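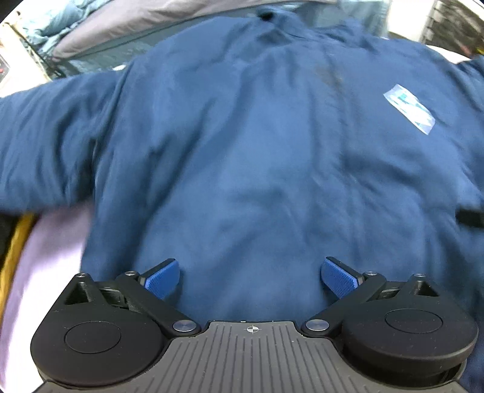 Gintarė Venckus

Home Projects Reports Partners Contact

Progress report, garment handling cell, second period
Submitted to Bergmann, 2023-08-31

The short version for those who only read the first paragraph: the hand-held gripper is back in daily use, the cell is running, and we are behind on jackets. We are ahead on money, mostly through having been too busy with repairs to spend it.

Grippers

Most of this period went into the fingers. You will remember from the last report that we praised the blue textured pads. We would like to take some of that back. They hold fabric beautifully when new, and then the crosshatch fills up with lint and they hold it about as well as a bar of soap. Nanna Hviid tried three ways of cleaning them and the one that works is a stiff nylon brush and warm water, done at the end of every shift. Isopropyl made the pads shiny. We have stopped using isopropyl.

A pad now gets 500 closes before it is inspected and is swapped out if the texture has gone flat at the tip. The tip always goes first. Outerwear is the worst offender, as the operator has to press both pads down into the cloth before there is a fold worth pinching. On a smooth navy jacket lying flat there is very little to grab, and people push harder than they think they do.

The linkage arms gave us a different sort of trouble. The silver pivot screws, three to a side, worked loose over the course of a week, and the left finger began arriving slightly after the right. Aksel Gunnlaugsson put threadlocker on all of them, which cured the looseness and also cured one arm of moving. It was taken apart again. The procedure now says one drop, and the word "one" is underlined. Play at the fingertips is checked each morning with a feeler gauge and written in the blue notebook — please do not ask for the notebook in spreadsheet form yet.

We also learned that the crosshair on the body plate has to be wiped before calibration. Two calibrations were thrown out before anybody looked at it closely. Stillex has been told and was polite.

The cell

Amcombe replaced the feed table motor under warranty. The new one is quieter and turns the other way, so the wiring diagram in Appendix B of the last report is now wrong. A corrected one will follow in October.

Garments handled this period: 1274, against a plan of 2167. The gap is almost entirely the 7 working days when we had no gripper with two matching fingers. Shirts and knitwear are on target. Quilted items are better than expected. Jackets with collars remain a sore point, as the collar bunches when the body is pulled flat and somebody has to go back for it.

Spending

Spare pads are over budget and travel is well under. We ask to move the difference from one line to the other. Auður Bergmann has the form.

Next period

A second full set of arms is on order from Piltel so that one can be serviced while the other works, an arrangement we proposed in the original application and then cut to save money. Dagný Thorlacius will write up the cleaning and screw procedures as a single page to hang by the bench. The jacket backlog comes first, starting with the dark ones.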